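2026-02-25, dye bench

Second round of indigo on the Tallitz wool. The first round came out streaky, and Inmaculada thinks the skeins went in too dry. This time I soaked them overnight with a drop of dish soap.

Vat made up as before, 9 liters, fructose and lime. Sheen on top by ten, liquid underneath yellow-green. Weighed out 700 g of yarn and split it into skeins of 100 g.

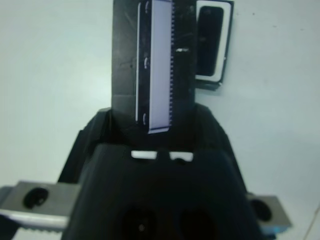 Dipped each skein three times, five minutes under, ten minutes airing on the rack. Squeezed them out below the surface so they wouldn't drip back in and add air. The last two skeins were paler. Fed the vat another spoon of fructose and let it sit through lunch, then gave those two an extra dip. Closer now, still a shade off.

Teodoro's cotton samples from the Arroyo order went in at the end. They took the color fast and evenly. Labels are on the string, please leave them on until the final rinse.

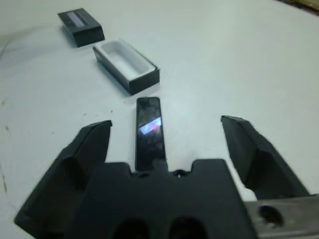

Can the vat be used again tomorrow?

Leave it until Friday. It needs stirring tonight and a pH check in the morning, and if it reads under 10 add lime before doing anything else.

To do: vinegar rinse for the wool, order more lime, ask Daithí if he still wants the pale skeins for the Vatville sampler.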